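Informe de avance – abril
Proyecto Condex: enseñanza de tareas de recogida por teleoperación
Preparado por Fatos Stan para la dirección de programas de Waltance

1. Estado general

El trabajo sigue el plan acordado, con un retraso de dos semanas en la parte de entrenamiento que se explica en el punto 4. La fase de demostraciones por control remoto está cerrada para la primera tarea (colocar hortalizas y fruta en una cesta) y abierta para la segunda (sacarlas de la cesta y devolverlas a la mesa). El gasto acumulado se mantiene dentro de lo previsto y no se solicita ninguna modificación del presupuesto en este periodo.

2. Demostraciones recogidas

Al cierre del informe hay 255 demostraciones válidas de la primera tarea. Una demostración se considera válida cuando el operador completa el traslado sin reinicios, el objeto queda dentro de la cesta y los registros de articulaciones, pinza y cámara están completos y sincronizados. Las que no cumplen alguna de estas condiciones se guardan aparte con una nota del operador. No se han borrado porque Gumus las está usando para probar un detector de fallos.

El reparto entre objetos no es todavía el que queríamos. Los objetos redondos están bien cubiertos. Faltan ejemplos con piezas alargadas, que obligan a girar la muñeca antes de cerrar los dedos, y con verdura de hoja, donde los operadores dudan más sobre el punto de agarre. En las próximas sesiones se dará prioridad a esos dos grupos.

Han participado dos operadores. El segundo se incorporó a mitad del periodo y sus primeras sesiones se dedicaron solo a práctica, sin grabar. La diferencia de estilo entre ambos se nota en los datos: uno baja en vertical sobre el objeto y el otro se acerca en diagonal y corrige al final. Por ahora se mantienen los dos estilos, etiquetados por operador, para poder entrenar con ellos juntos o por separado.

3. Método de enseñanza

En el informe anterior quedó pendiente decidir entre guiar el brazo con la mano y manejarlo a distancia. Se probaron las dos formas con la misma tarea. El guiado manual es más rápido de aprender y da trayectorias suaves, pero el brazo y la mano del operador tapan parte de la mesa en la cámara de cabeza y esas imágenes no se parecen a las que el robot verá cuando trabaje solo. Con el control remoto el campo de visión queda limpio. A cambio, las primeras horas de cada operador son lentas y hay más paradas por duda antes del agarre.

Se ha optado por el control remoto para todo lo que se graba con destino al entrenamiento. El guiado manual se conserva para enseñar posiciones de partida y para comprobar alcances cuando se cambia la disposición de la mesa.

El procedimiento de sesión ha quedado así:

Antes de empezar, el operador lleva el brazo a la posición de partida y abre la pinza.
Los objetos se colocan según una hoja de posiciones generada al azar. La cesta también cambia de orientación.
Cada demostración tiene un límite de 60 segundos. Si se agota, se descarta y se repite con la misma disposición.
Cada 16 demostraciones se hace una pausa, se revisan los registros y se comprueba la calibración de la cámara.

La pausa se introdujo después de perder una tarde entera de grabación por un desajuste de la cámara que pasó inadvertido. Desde entonces no ha vuelto a ocurrir.

4. Incidencias

El mando de teleoperación suministrado por Spahić presentaba un retardo variable en la apertura y cierre de la pinza. En los agarres no causaba problemas graves, pero en la suelta sí: el operador daba la orden, no veía respuesta inmediata y movía el brazo, de modo que el objeto caía sobre el borde de la cesta. Spahić entregó una actualización y el retardo es ahora estable. Las demostraciones anteriores se revisaron una a una y se retiraron las que tenían la orden de apertura claramente desplazada respecto al movimiento. De ahí viene el retraso en el entrenamiento.

También se ha tenido que ajustar la fuerza de cierre. El valor inicial servía para piezas duras y marcaba las blandas. Ahora hay un valor único más bajo – suficiente para todos los objetos del juego actual – y se estudiará más adelante si conviene que el operador lo regule.

5. Primeros resultados de entrenamiento

El modelo preliminar se ha entrenado con una parte de los datos y se ha probado solo como comprobación interna. Se aproxima bien al objeto y suele orientar la pinza de forma correcta. Falla sobre todo en la suelta, que a veces ordena demasiado alto. No se aportan porcentajes de éxito en este informe porque el protocolo de evaluación aún no está cerrado con Gumus. Se incluirán en el siguiente.

6. Próximos pasos

Completar las demostraciones con objetos alargados y de hoja.
Cerrar el protocolo de evaluación y repetir la prueba con el conjunto de datos revisado.
Grabar la segunda tarea con los dos operadores.
Redactar una guía breve para operadores nuevos – la que se usa ahora es una lista de notas sueltas.
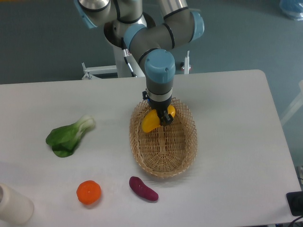 ¿Por qué se guardan las demostraciones no válidas en lugar de borrarlas?
Gumus las utiliza para probar un detector de fallos, y por eso se archivan aparte con una nota del operador.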